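Justell 開発定例会 議事録

日時:2019年5月15日 14:00から
出席:Yung-ching Lo(進行)、Lok-yiu Lu、Aslı Ersoy、Yi-chun Chien(記録)
欠席:Ming-te Tse(資料は事前に提出されました)

1. 前回の宿題の確認

Lu さんのプッシュ通知の修正は完了しました。Ersoy さんのトルコ語の文字列は、設定画面の分だけ残っています。次のビルドまでに入れることになりました。

2. 古い OS のサポート終了について

Tse さんの資料によりますと、先月 Justell を起動した端末は 3,306 台で、そのうち 1,117 台がまだ一つ前の OS を使っています。Lo さんは、レイアウトのコードが二重になっているので早く終了したいという意見でした。Ersoy さんは反対で、3分の1を超える利用者を急に切ることはできないと言いました。話し合いの結果、次のように決めました。

・12月の版までは今のサポート範囲を続ける。
・新しい機能の「共有アルバム」は、新しい OS だけに入れる。
・終了の予告は、アプリの中のお知らせに出す。文章は Chien が書く。

3. 写真一覧画面の表示速度

Lu さんから報告がありました。サムネイルの作成をバックグラウンドの処理に移しましたが、速くスクロールしますと、まだ引っかかりがあります。原因はキャッシュの鍵に画像のサイズが入っていないことのようです。Basier のライブラリを新しい版に替える案も出ましたが、ライセンスの条件が変わっていますので、先に Lo さんが読んで確認します。

確認用のアルバムは、1,335 枚のものを全員が同じように使うことにします。各自の端末に違う写真が入っていますと、測った数字を比べることができません。
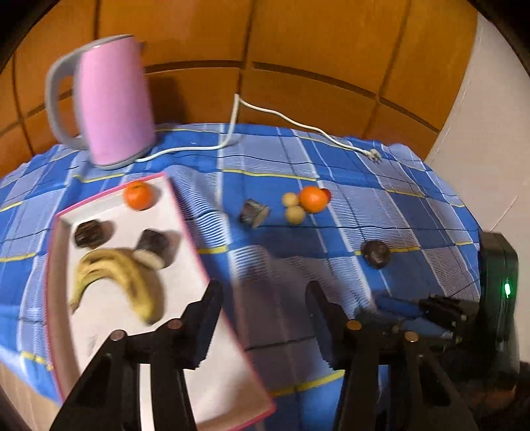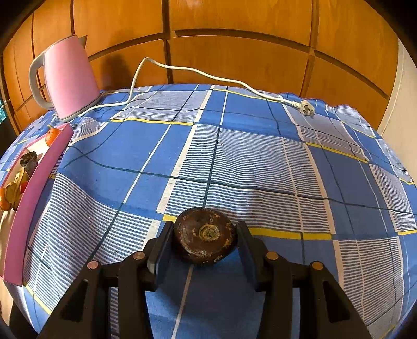 4. クラッシュの報告

Nutix の管理画面に、同じ場所で落ちる報告が7件来ています。全部、アプリをバックグラウンドから戻した直後です。Lu さんの端末では再現しませんでした。Ersoy さんの古い端末では一回だけ再現しましたが、ログが取れませんでした。Ersoy さんがログの出力を増やしたビルドを作り、Tse さんにも渡します。修正版を出す日は、原因が分かってから決めます。

5. ストアの説明文

日本語の説明文が長すぎて、最初の三行で何のアプリか分からないという指摘が Lo さんからありました。Chien が短い案を二つ作ります。スクリーンショットの差し替えは今回はしません。

6. その他

・Tamuno との同期機能の相談は、先方の返事を待っています。
・テスト端末を借りるときは、共有の表に名前を書いてください。返したときも記入をお願いします。
・課題の番号をコミットの文に入れることを、もう一度確認しました。

宿題
Lo:Basier のライセンスの確認
Lu:キャッシュの鍵の修正
Ersoy:設定画面の文字列、ログ用のビルド
Tse:OS 別の台数を来月も集計
Chien:サポート終了のお知らせ、説明文の案

記録に間違いがありましたら、Chien までご連絡ください。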